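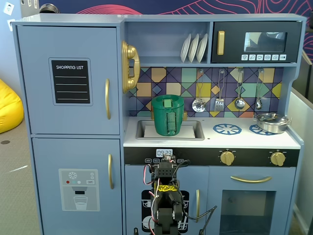

The play kitchen, up against the navy wall.

We have had the play kitchen for a while now and I've been meaning to write something about how we keep it, mostly because two people have asked me where it came from and what goes in it. It came second-hand from a family in Endadley who were moving house. I don't have a link to a shop, sorry. It was already built, which meant borrowing a van, and it is a good deal heavier than it looks.

The wall was there first. We papered it in May, before we knew what was going in front of it, and I thought the pink and red lines might be too much with anything else in the room. The blue-grey of the kitchen sits quite well against the navy. The tiles behind the worktop have nearly every colour going, so I've stopped worrying about matching things.

The part that gets the most use is the shopping list on the fridge door. My daughter can't write words yet but she does a row of marks on each line and reads them back to me. It is usually bananas and milk. My son is older and he will write a real list if I ask him to, and then they go round the house collecting things for it. I've lost a few items from the real kitchen that way.

The telephone comes a close second. Most calls are to Granny. Some are to the dentist, for reasons I haven't got to the bottom of.

When it arrived we had two carrier bags of food and pans to go with it, from three or four different sets, and for a month all of it lived on the floor. I'd pick it up every evening and put it in a box, and every morning the box was tipped out again. The children weren't really playing with the kitchen at that point. They were playing with the box.

So one Monday, after nursery drop-off, I sat down with a cup of tea and sorted the lot. Anything broken went in the bin. Cardboard packets that had gone soft went in the recycling. Doubles went to my neighbour, whose little boy has just reached that age. I kept the fruit, the plates, a few utensils and one jug, and put a bag of other bits away in the cupboard under the stairs to swap in later.

Then I gave everything a place, the same way I would in a real kitchen. Plates stand in the rack on the shelf, next to the microwave. Utensils go on the hooks over the worktop. Fruit goes in the fridge, on the bottom, where small hands can get at it.
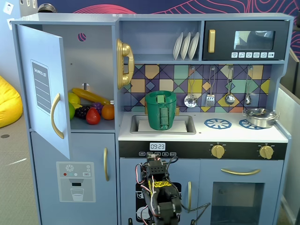
I don't put fruit in the freezer part, because it gets forgotten there and then there is an upset about a missing strawberry. The same goes for the microwave — I check it at bedtime all the same.

Tidying it now takes less time than running the bath. I call out one thing at a time, "all the fruit", then "all the plates", and they mostly do it. If I say "tidy the kitchen" nothing happens at all. The hooks are the fiddly bit and I do those myself if it's late.

Cleaning is a damp cloth with a drop of washing-up liquid over the worktop and doors, then a dry one. The gold handles show every fingerprint and I've given up on them during the week. The toy food gets a wash in the real sink when somebody has had a cold.

I still want to find a small apron, and a hook to hang it on that doesn't mean drilling into the side. If anyone has used the stick-on kind on a painted surface, let me know whether it took the paint off.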